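### 4.2 Small holes in painted plaster and how well they were filled

The second part of the study dealt with the marks left by picture hooks, nails and small screws. We visited 55 homes in Skerstead and asked each household to show us the walls where pictures had been hung and later moved. Holes wider than a pencil were left out, as were holes in tile, brick or bare timber. The remaining 300 holes were filled with one of three ready-mixed fillers: Endo, Yupanqui or Metumen. Each product was used on 100 holes, and the order was drawn by lot before the visits began.

All the filling was done by the second author (Lorraine Sheehan) with the same flexible knife. Loose plaster was brushed out first and any raised rim of paint was pressed flat with the handle. The filler was left slightly proud of the wall and sanded the next day with fine paper. Householders then painted the patch themselves with whatever paint they had kept for the room. We had planned to supply matched paint, but in the pilot visits people were unwilling to have a new tin opened when an old one was still usable, and the colour match was no better.

Each patch was looked at again six weeks later by Gordon MacPherson, who did not know which filler had been used. He scored it by eye from arm's length in daylight, then with a torch held close to the wall. A patch passed if it could not be found by eye. The torch test was much harsher and is reported separately in Section 4.4.
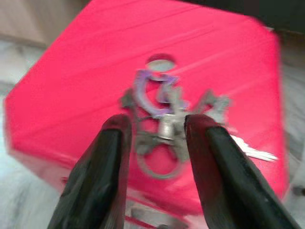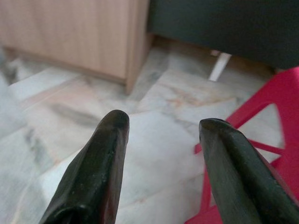
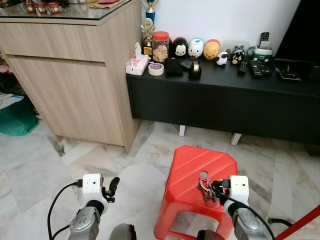
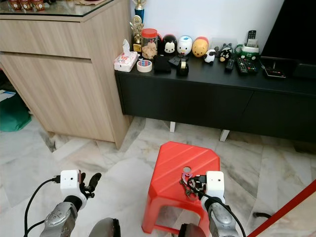 **Figure 6.** Views of one interior. First and last pictures: keys and rings on a red surface. Third picture: wood-grain cabinet and black console on a tiled floor.

By eye, Endo and Metumen gave much the same result. Yupanqui did less well on deep holes, where it sank as it dried and left a shallow dish. A second thin coat cured this in every case we tried, but it adds a day to the job and several householders told us they would not have bothered. On shallow nail holes we could not tell the three products apart.

Paint mattered more than filler. Patches touched up from a tin stored in a shed or garage were easier to find than those painted from a tin kept indoors, whichever filler lay underneath. Sheen was the usual giveaway. On matt walls the touched-up spot often looked slightly shinier than the wall beside it, and the effect was strongest opposite a window. Rolling the paint on with a small foam roller helped on textured walls and made little difference on smooth ones.

We also asked how the holes had come about. Most people said that the first hole had been made by guesswork and the second after stepping back to look. Pairs of hooks were a common source of extra holes, as one side was nearly always moved at least once to bring the picture level. Households that had used a paper template reported fewer moves, but the group was small and included two people who fit kitchens for a living, so we draw nothing firm from it.

The sample has other limits. All the homes had gypsum plaster or plasterboard, and lime plaster may behave differently. The visits ended in June, and rooms that are damp in winter may show cracking that we did not see. A larger set of 2,000 holes, filled on test panels under controlled humidity, is described in Section 5.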